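**Folding a pinstripe jacket without ruining it?**

*posted by MacAulay, Saturday, February 4, 2023*

Hi all! I picked up a dark pinstripe suit jacket at a thrift store in December for 14 dollars and I love it more than anything else I own. I'm taking the train to Cestance for 2 nights and everything has to go in a backpack, so no garment bag.

I've tried laying it out flat and turning one side in over the other, but the collar bunches up every time and the sleeves go wherever they like. Do you fold it inside out or right side out? And does the surface matter? I've been using a smooth stone-look tabletop and things slide around a lot.

Thin pale lines on gray cloth, with the marble-look top in the last two:

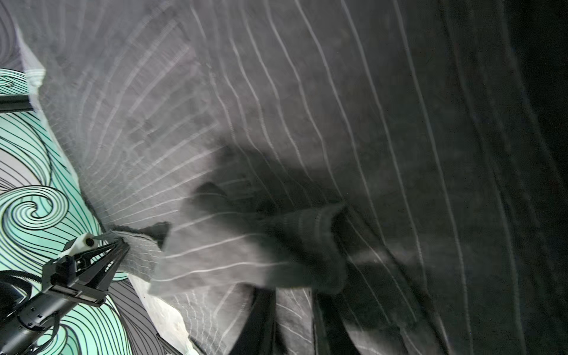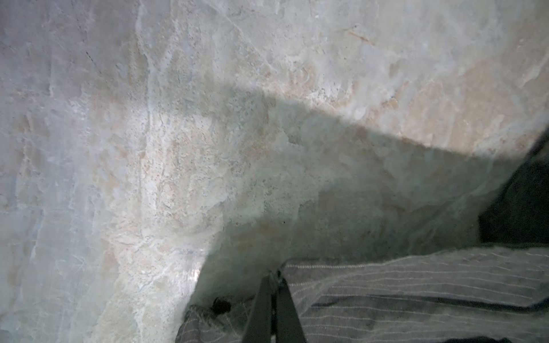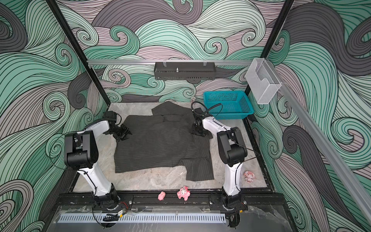
I also have a cotton T-shirt and one pair of pants going in the same bag, if that changes the order. Any tricks welcome, even weird ones!

**Fikine_closet**

Oh, I love this question! Inside out, or at least half of it. Here's how I do it:

1. Lay the jacket face down and smooth the back with your palms, collar first.
2. Fold the left shoulder straight back.
3. Turn the right shoulder inside out, so the lining shows.
4. Tuck the left shoulder into the right one. The sleeves end up lying together down the middle, and the lapels stay soft.
5. Put the T-shirt, rolled, across the waist and fold the jacket over it.

The rolled shirt is the best part — you get a round bend there and no hard crease. Pants go at the bottom of the bag, jacket last, on top.

For the sliding, put a bath towel down first. It grips wool beautifully! Pinstripes are a big help too, because you can see right away when a fold has gone crooked. Line up the stripes and you're most of the way there.

**cuken1312**

just roll it. i roll everything. hang it in the bathroom when you get there and run the shower hot for a while

**MacAulay**

Tried the shoulder tuck on the towel just now and wow, the collar is lying flat for the first time ever. It took me a few goes to get step 3 (I kept turning the wrong shoulder). Going to do a practice pack tonight with the pants and everything. Thank you both, and I'll keep the shower idea for when I get to the hotel!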